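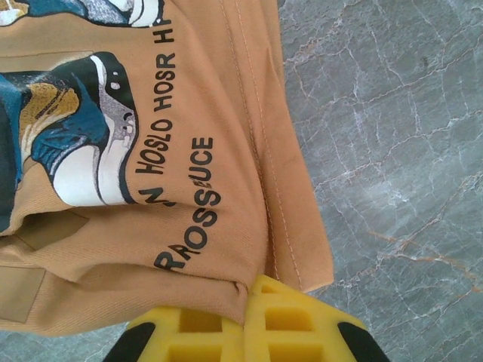

Spent most of June clearing out my aunt's house in Dridlow, and a lot of that was clothes. A few people asked how I got through it, so I'm putting it in one thread.

**1/** Start with the closet you care least about. For me that was the hall closet, mostly raincoats. I did her bedroom last. I tried it first on day one and gave up after 20 minutes.

**2/** I sorted by where things were going and ignored what kind of clothing they were. Family, donate, sell, rags. I wrote the words on painter's tape and stuck them to the floor.

**3/** T-shirts were the worst part. She kept every one, including the ones with cartoons on them that she bought for nieces and nephews and got back when we outgrew them. I counted because my brother bet me there'd be over 200. There were 153.

**4/** He owes me lunch.

**5/** Check all the pockets. I found 43 dollars, a house key that fits nothing, a dentist card and a lot of tissues. The money was nearly all in one winter coat.

**6/** Call the thrift store before you load the car. Ours stops taking clothing at noon on Friday and I showed up at 1:15. Glenys Sedgwick runs the back room there and she was nice about it, but I still had to drive all of it home again.

**7/** Things our store won't take: pillows, anything with a smell, single shoes, bathing suits. They do take belts and scarves, which I hadn't expected. Yours may have a different list.

**8/** For worn-out cotton, ask a garage. Marek Tichý took two big bags for his shop. He wants T-shirts and old flannel, no polyester, because it just pushes the oil around. Cut the buttons and zippers off first.

**9/** Selling: I listed 12 pieces online and sold five. The wool coats went in a day. The dresses I thought were worth something are still up. I wouldn't bother again for anything under 20 dollars – the trips to the post office ate it.

**10/** Musty smell: half a cup of white vinegar in the rinse, then hang it outside if the weather lets you. Two rounds for the stuff from the basement. It didn't work on the suede jacket and I wouldn't try it on suede again.

**11/** If relatives want things, give them a date. I told everyone to come by the second weekend or text me what they wanted. Pauline Gosling, her neighbor for most of my life, asked for one gardening hat. My cousins asked for nothing, then asked for everything a week after the drop-off.

**12/** A couple of you asked about a T-shirt quilt. I got a price from Eirlys Wogan, who does them out of her house, and she wants 20 shirts, washed, no fabric softener. The wait is about four months. She cuts the panel from the front, so a big print works better than a small logo on the chest.

**13/** I have 17 picked out. Still going back and forth on the last three.

**14/** Next is the kitchen. If anyone local needs canning jars, there are a lot of them and they're free. Message me and I'll leave a box on the porch.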